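Brovlow Adult Literacy Partnership
Interim Progress Report to the Reddy Fund
Submitted 2020-02-07

Reporting period

The report covers work completed since the grant agreement was signed in November. It follows the headings in the Fund's reporting guidance. Financial statements are submitted separately.

Enrollment and attendance

The Partnership enrolled 30 adult learners in the evening reading program against a target of the same number. Four learners have since withdrawn: two took jobs with evening shifts, one moved out of the county, and one gave no reason. Their places have been offered to people on the waiting list, and intake interviews are under way. Attendance was weakest in the week before the winter break and recovered when classes resumed.

Sessions are held at the Brovlow branch library and at the Derkoline Street community room. The Derkoline Street group is smaller and includes most of the learners who are reading below a third-grade level. Tutors there have asked for longer sessions, and the schedule will be extended by a half hour from the start of the spring term.

Tutor training

Thirteen tutors completed the introductory course and nine are now paired with learners. The remaining four are awaiting background clearance from the county office. Clearance has taken longer than the work plan allowed, and we have moved the second training course back accordingly. The course leader, Satish Thomas, has revised the unit on phonics for adults after tutors reported that the practice passages were written with children in mind.

Materials

The Vundus reading series was purchased in full and is in use at both sites. Learners have responded well to the workplace volumes (safety notices, pay stubs, shift schedules) and less well to the short fiction. A small collection of large-print titles has been added at the request of older learners. Shelving at Derkoline Street is not yet adequate, and books are being carried to and from the library in the meantime.

Assessment

Baseline assessments were completed for all enrolled learners. Midpoint assessments will be given in the spring, and results will appear in the final report. No claims about reading gains are made at this stage.

Variances from the work plan

The family reading evening planned for the winter was not held. The library's meeting room was closed for repairs to the heating system and no suitable alternative was found. We request the Fund's permission to hold the event in the spring under the same budget line. No other changes to the approved budget are requested.

Next steps

Work in the next period will focus on filling the open places, completing tutor clearance, and giving the midpoint assessments. 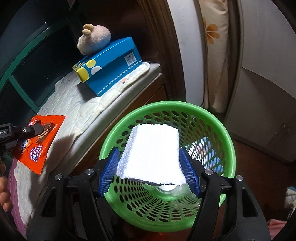 Calum Menzies replied that the spring date for the family reading evening was acceptable, and asked that the final report show attendance for the two sites separately.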